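3.2 Configuration and upkeep of the simulated test cell

The Hiddale cell was modelled in simulation before any hardware was committed, so that the fixture layout and the maintenance routine could be revised together. The task is the insertion of a small printed circuit board into a test fixture, followed by sorting into one of two open bins, green for accepted boards and red for rejected ones. Opened devices are handled on the same blue mat, with the bins beyond it, and the gripper approaches from the operator's side during these trials.

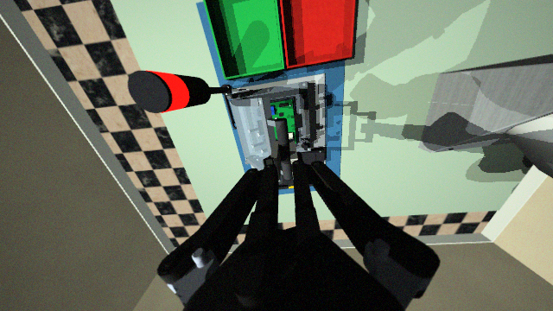

Figure 4. Simulated view over the gripper toward an opened device on the mat, with the green and red bins behind.

The arm is fixed to a square base plate at the right of the table. All positions are defined relative to this plate, and the calibration file written by the Ekport controller stores no absolute coordinates for the mat or the bins. When the fixture is moved, only the mat offset is re-entered. Schmieder's procedure calls for the gripper to be brought over the board at reduced speed and held there while the offset is checked against the fixture model.
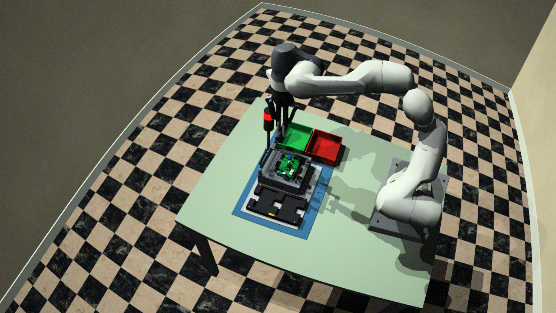

An error in the mat offset propagates to every subsequent grasp, and the check is therefore repeated after each change of tooling. In April the routine was extended to cover the finger geometry as well. Fingers that had been re-profiled in the Harner model were found to close off-centre, and the fault was traced to a mirrored origin in the left finger. The origin was corrected and the full set of 100 insertion trials was run again. Of these, 79 were completed without intervention, and the remainder were logged by failure type for the analysis in Section 5.

Handling of the transparent lid required separate treatment. The lid panel is grasped by the fingers and carried over the raised black mechanism at a slight tilt, and contact with the clamping parts must be avoided throughout the approach. A clearance volume was added to the planner for this purpose, and its dimensions are reviewed whenever the fixture model is updated.
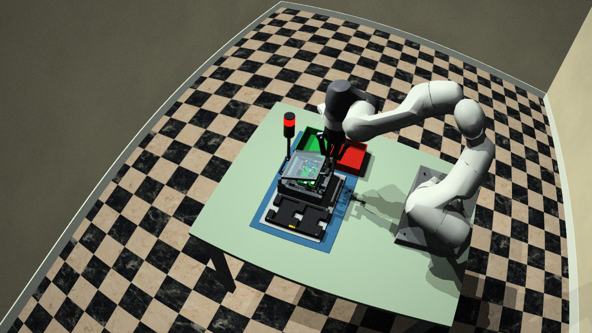 How is the cell returned to a known state after a failed grasp?
The arm is retracted vertically, the gripper is opened fully, and the fixture, board and lid are reset to their stored poses before the next trial is started.

The reset is triggered from the Stüber supervisory script and does not alter the calibration file. Where the same failure occurs in consecutive trials, the script suspends the run and the offset check is carried out again from the beginning.
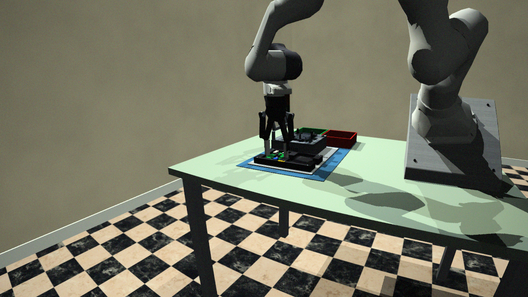 Finger spread is verified at the end of the check, with the gripper lowered over the fixture and the fingers apart. The commanded opening is compared with the opening measured in the model, and any discrepancy is recorded in the maintenance log maintained by Svenja Schmieder. Logs are archived each Saturday together with the fixture model then in use, which allows a failed trial to be replayed under the settings that produced it.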